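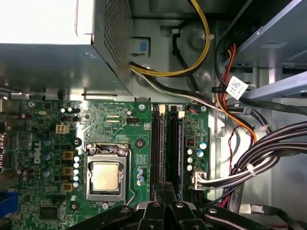 Yoshinori Yokoyama wondered whether the power supply was worth keeping at all, and I suppose that is half of what I am asking. I have an old Dell tower with the side panel off and would like to put in a different power supply and more memory before December. It was an office machine and I paid 40 for it.

The wiring is what puts me off. There is a thick bundle of black cables going to a white plug on the edge of the board, plus yellow, red and orange wires to other places, and zip ties holding a lot of it together. Do I cut the ties first or unplug first? And can I use any supply that fits the hole? The one I have been offered is a Besard, 325 watts.

Posted by Efren Espiritu

Analyn Malabanan

Unplug first. Take the mains lead out, hold the power button in for a few seconds, then lay the case on its side so you are working straight down into it. Photograph every plug before you touch it.

The big white plug has a clip on one side. Press the clip and pull the plug itself, never the wires. If it won't move, rock it a little end to end. Leave the zip ties until everything is disconnected, then snip them with small side cutters - a kitchen knife will go through the insulation.

On the supply, check two things: that the plugs match your board and that the screw holes line up at the back. Some Dell boards use their own plug, so look up your exact model before you pay for anything. The wattage should be fine if you have no big graphics card.
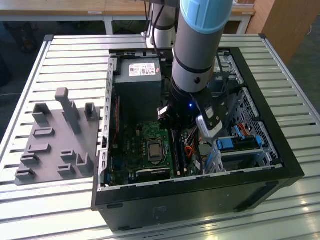 Adding the memory

Look at the stick you already have and buy the same type. The number on its label matters more than the make. Push both catches outwards, line up the notch and press down at each end until the catches close. Leave the processor lever alone, you have no need to lift it.

Ronaldo Castillo

I would just buy a new one. I had a Pevico supply in mine and it was fine for 2 years, then it started humming. Never found out why.

Marites Baluyot

Agree with Analyn about the photos. Also put the screws in a cup, the case ones and the drive ones are often different threads.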